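Bandeja rectangular Ulo con borde levantado

Ficha del producto y comentario de la tienda

Trostametti la anuncia como «la bandeja que ordena cualquier mesa». Vamos a rebajar un poco la frase. La Ulo es una base rectangular con veta de madera clara y un borde color crema. Sirve para tener juntas cosas que, si no, acaban repartidas por toda la superficie: botellas, vasos, el azucarero, las llaves. No ordena nada por sí sola.

La tenemos en catálogo desde septiembre, cuando sustituyó a la Ramalho, que se alabeaba. Esta, de momento, no nos ha vuelto por ese motivo, aunque el fabricante habla de 1.284 ciclos de limpieza y no hemos encontrado en ninguna parte qué entiende por ciclo. Tómese el dato como lo que es.

Lo que nos convence

El borde. Tiene altura suficiente para que una botella empujada sin querer tropiece antes de caer al suelo, y no tanta como para que moleste al coger un vaso bajo. El fondo es liso, se pasa un paño y listo.

Lo que nos convence menos

No lleva asas. Con botellas llenas hay que meter los dedos por debajo, y sobre una mesa pegada a la pared eso es incómodo. Tampoco tiene divisiones, así que los objetos altos y estrechos van sueltos. El catálogo dice «100 % estable»; lo es la bandeja, lo que se ponga encima ya depende de cada cual. Y el tono crema es bonito el primer día, pero quien tenga café cerca debería pensarlo.

Combinación con caja de compartimentos

Para botellas de agua pequeñas la bandeja sola basta. Si además hay sobres, cucharillas o tapones, sale mejor poner al lado una caja abierta con separaciones. Trostametti vende la suya aparte, a un precio que no entendemos; cualquier caja blanca de oficina hace el mismo papel, y en la parte grande cabe una botella de pie.

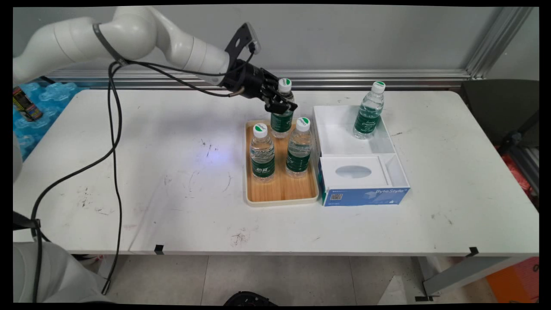

¿Se puede meter en el lavavajillas?
Mejor a mano, con agua templada y jabón neutro, y secándola enseguida. El fabricante admite el lavavajillas en programa corto, pero excluye de la garantía los daños en el canto.

Compra y devoluciones

Se envía desde el almacén de Vusbridge, en unos 3 días laborables. Hay 16 días para devolverla, sin marcas de uso y con su cartón original. El juego con la caja se devuelve completo; no aceptamos las piezas por separado.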